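# Clearing off the work table

3rd July

I finally got the table down to almost nothing, and it took most of the morning. 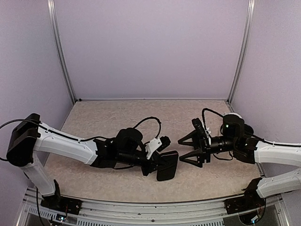 One reader wrote in after my last post to say a bare table never lasts a week in her house, and that I should pick a covering I don't mind looking at, clutter or no clutter. Fair enough. I like mine. It has a beige and pinkish cream pattern, a bit like stone, and it doesn't show crumbs or dust the way the old white one did. I paid 385 for the whole setup back in November, table included, and the covering was the cheapest part.

Most of what came off went into two bins from Prolesley. Pens, tape, chargers, a stack of Chisholm catalogs I was never going to read. The catalogs went to recycling. I kept 8 cables and gave the rest away -- I couldn't tell you what half of them were for.

The pale walls stay blank. I had planned to put up a Gallix shelf, but I priced it at 498 with the brackets and decided I'd rather leave the wall alone. A shelf would only fill up anyway.

Next is the closet across the hall. It's worse than the table ever was, and I still have to find a place for the winter blankets.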